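**Ticket 320 — shelf labels not scanning, Clikstead stockroom**
Opened 13th July by Archie Laing
Status: waiting on printer part

Since the move to the new label stock, the handheld beeps twice and drops back to the menu on a lot of the small shelf cards. Old cards still scan. Reprinting the same card sometimes fixes it, sometimes doesn't.

**Checked so far**

- Handheld restarted, battery swapped. No change.
- Lens wiped with a dry cloth. No change.
- Same cards tried on the Lindholm desk scanner. It rejects the same ones, so I've stopped looking at the handheld.
- Item numbers looked up by hand in Tastbridge. All present, none locked.
- Laid cards out on the wood floor to try them away from the shelf lights. One has a green border around a white panel, and there is a pale one with the barcode across the middle. Moving away from the lights made no difference to the failures.

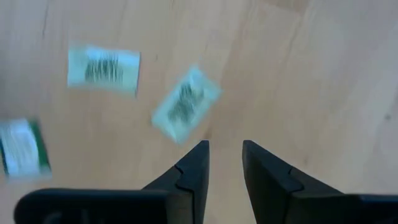
## Reply — Folke Strömberg

If two scanners reject the same cards, it's the print. Please check the darkness setting on the label printer. The new stock wants 105 and the old profile was set to 200, which makes the bars bleed into each other. The profile is under Media, then Custom.

Print eight test cards after the change and let them sit a minute before scanning. Keep the rejected ones in an envelope with the ticket number on it.

## Update — Archie

Darkness was at 200. Changed to 105 and saved. Six of the eight test cards scanned on the first try. The other two have a thin white line through the bars, same spot on both — looks like the print head. Cleaned it with an alcohol pen, line still there.

## Reply — Folke

Replacement head ordered. Leave the setting at 105. Until it arrives, type the numbers in for the Jotel bay and don't reprint that aisle.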